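Where Does the Worktop Go? Our Kitchen Project
Aishwarya Joseph and Aishwarya Poduval
April 14, 2023

Yes, we are both called Aishwarya, and yes, we got put in the same pair! For our home design module we had to choose one part of a shared kitchen and find out what people think of it. We went for the worktop (my idea, I'm always fighting for space to chop an onion) and used the kitchen at Culcombe, where I've been living since October.

We put a short form on the residents' page and got 137 replies, which was miles more than we had hoped for. The question was simple: what gets in your way most when you cook? The microwave won easily, with 78 votes. I thought it would be the washing up, so that shows what I know. 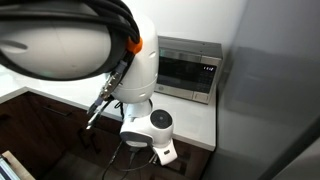
Fig. 1. The white worktop and the microwave, in steel and black.

People don't want to get rid of it, though. Lots of them wrote that they use it every day and would just like it somewhere else, maybe on a shelf or a trolley. A few said they'd never put anything on top of it because they worry about the heat, so that bit of space goes to waste too.

Aishwarya P. drew 2 new layouts. The first puts the microwave on a wall shelf, and the second moves it into the corner by the fridge. I liked the shelf best, but one of our shorter neighbours pointed out she'd be lifting hot soup down past her face (fair enough!). We are going with the corner for the final drawing, and the plug socket still needs checking.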